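Home | News | Your Bill | Campaigns | Join | Contact

Weltcombe Heat Users wins refund ruling against Stostis

I've been chairing Weltcombe Heat Users for 2 years now, and I've never enjoyed writing one of these as much as this! The arbitrator has ruled that Stostis, which runs the district heating on the Malitmont estate, must pay back the "network renewal" charge it added to our bills last December.

That's £60 for each of the 429 homes on the network (mine included, and yes, I've already spent it in my head). Stostis argued that the charge was covered by the supply agreement. The arbitrator read the same clause we'd all been squinting at for months and decided it only covers repairs to the pipes.

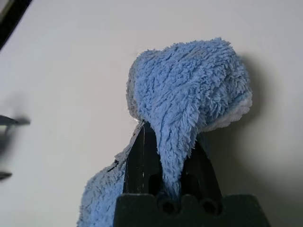

Stostis also wanted us to pay its costs, and that claim was thrown out too. We now get £861 towards our own, mostly copying and the hire of the hall on Sánchez Street.

If you've moved away since December you're still owed the money, so please get in touch and we'll send you the form. Current customers don't need to do anything, it should come off the next bill.

We're still asking for the standing charge to be looked at. More on that when I've had some sleep!

Press calls are welcome any time after 10am.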